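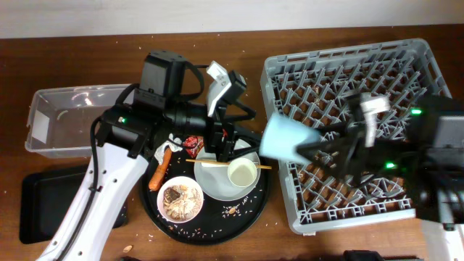

Raltora: Frequently Asked Questions

We get a lot of mail about the Raltora work, much of it kind and some of it wonderfully picky, and after the May talk the inbox got a bit out of hand. So these are the questions that come up most, answered as plainly as we can manage. If yours isn't on the page, please write anyway!

What is Raltora, in a sentence or two?

Raltora is a method for teaching a two-armed robot to clear up after a meal. The robot learns from recorded demonstrations, as many systems do, but we also teach it to guess how far along it is in the whole job, and it uses that guess when it decides what to pick up next.

Why clearing a table? Isn't that rather an easy chore?

It's easy for you and me, and we thought so too for an embarrassingly long time. The trouble is that a used table has everything on it at once. A crumpled napkin has no proper shape to grab. A carrot rolls. A bowl with nuts and seeds still in it has to be handled differently from an empty one, and a chopstick lying across a plate has to come off before the plate can go anywhere. Then there are the crumbs and the rice, which get everywhere (on the tray, on the table, and, I'm sorry to say, in our shoes). Each of these is a small problem with a known answer. Doing them in a sensible order, with two arms that mustn't bump into each other, is where earlier versions of our system fell apart.

What exactly does the progress guess do?

Imagine you were called away from the kitchen and came back ten minutes later. You'd look at the table and know more or less where you'd left off. A robot trained in the usual way only sees the last moment or so, and if two moments look alike, it can get stuck between them. Ours used to pick up a cup, carry it to the rack, and then wander back with the cup still in its fingers, because "cup over rack" looked the same to it coming and going. The progress guess is a single number, updated all the time, that only tends to rise as the job gets done. It breaks those ties surprisingly well.

Where does the number come from? Does somebody label every recording?

Goodness, no, and we'd have given up if that were so. During training we take each full demonstration and let time itself be the label, with a correction for stretches where nothing changes on the table. That correction is the part Etornam Sowah worked out, and it matters more than it sounds. Our demonstrators pause to think like anyone else, and without it the robot learned that standing still was a form of progress.

How many demonstrations did you use?

The main result uses 148 complete demonstrations of the tray task, each one run from a laid-out tray to a cleared one. We know that's small next to what the big labs collect. It's what we could record with care, and we threw out any run in which the demonstrator had to reach in and fix something by hand.

And how well does it work?

In our final test we ran 23 fresh layouts that the robot hadn't seen in training, and it cleared the whole tray in 21 of them. The same network without the progress guess did noticeably worse, mostly by repeating steps it had already finished. We'd like to be clear that this was one table, one set of tableware and one room. Please don't read it as a promise about your kitchen.

What went wrong in the runs that failed?

One was a dish that ended up resting on top of the rack pegs, and the arm let go of it a little too soon. The other was a chopstick. The robot pinched it too close to the tip and kept trying to straighten it out until our time limit ran out. Thin things are still hard for us, and I suspect they'll be hard for a while yet.

Do the two arms talk to each other?

They're driven by one network, so in a sense there's nobody to talk to. It sees the views from all the cameras together and puts out the motion for both arms at the same time. We did try Atinga, our older design, in which each arm had its own controller and passed short messages across. It was lovely on paper, and slow and over-polite in practice, with both arms waiting for the other one to go first.

Why the plastic cups?

Cups are the best test we have of the tipping motion. To sit properly in a dish rack a cup has to be turned on the way over, and the turning has to start before the arm arrives. Plastic ones are light, which makes a poor grip show up right away.

Does it wipe up the crumbs?

Not yet. Loose bits are left alone in the current work and don't count for or against a run. We have a follow-on project, Pluron, that will look at scraps and wiping, and it's at a very early and rather messy stage.

Can I try the code?

Yes, and we'd be delighted. The training code and the task descriptions are packaged with Gaker, our recording toolkit, and the instructions assume you already have two arms and a working camera setup. On our own machine a full training run takes 3 days. If yours takes much longer, the first thing to check is whether the recordings were resized before training, since the toolkit will happily chew through full-size video if you let it.

Can I use my own arms, or a single arm?

Different arms should be fine so long as you record your own demonstrations on them. A single arm will run, and the progress guess still helps, though you'll need to drop any step that calls for holding one thing while moving another.

May I visit and see it running?

Groups are welcome if you write ahead, and it helps to tell us how many of you are coming and whether you'd like time for questions afterward. We don't run the arms on Sunday.

Who should I write to?

Questions about the method or the test layouts go to Etornam Sowah. Anything about installing Gaker is best sent to the toolkit list, where somebody has very likely hit the same snag, and please do include the full error message, however long it is.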